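Drillside Opens Its Refill Table to Walk-Ins This October

FOR IMMEDIATE RELEASE 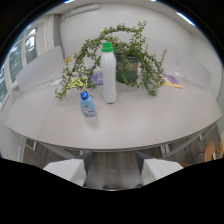

The big curved table at Drillside, with a white bottle, a little blue one and our favorite trailing plant.

VOTMONT – I've wanted to write this one for months, so forgive me if I run on a bit. Starting in October, the refill table at Drillside is open to anyone who walks in with an empty bottle. You don't need a membership or an appointment, and you don't need matching containers (mine certainly don't match).

If you haven't been by, Drillside is our little household goods shop in Votmont. We sell soap, lotion and dish liquid by weight, and up to now the refill side was for subscribers only. I run the place and I also write the press releases, which you can probably tell!

We tried the walk-in idea on a small group of neighbors over the summer. They brought in 330 bottles between them, and 67 of those were the tiny travel kind that I always figured people threw out after one trip. So we've added a narrow funnel for small necks and dropped the minimum fill. Bring your shampoo bottle from the gym bag, bring the giant one from under the sink, we'll fill either.

The table itself is light gray with a long rounded edge, and I love it more than a grown person should love a table. You can stand anywhere along the curve and still reach the middle. We keep papers and booklets out on it, yellow ones, purple ones, whatever we have going at the moment, so please pick things up and read them while you wait.

And yes, the plant stays. People ask after it constantly. It lives in a dark green glazed pot with a tan woven-looking band around it, and its stems go wherever they please, including over the bottles. Please lift them gently if you're reaching past.

Our soaps and lotions come from Trarent, who have supplied us since we opened, and the new hand wash is made by Işık, a small workshop I've been pestering for a walk-in size batch. It comes in unscented and fig. I'm a fig person.

How it works: rinse your bottle at home and let it dry, leave the cap on, and hand it over at the counter. We weigh it empty, fill it, weigh it again and you pay for the difference. If you don't have a bottle, we keep a box of donated clean ones by the door and they're free.

Walk-in refills run from 9 in the morning until we close at eight in the evening. Mornings are quiet. After work there's usually a line, though it moves quickly.

Press visits are welcome, just call the shop first so I can have the kettle on.

Media contact: Drillside, Votmont, at the front counter during opening hours

###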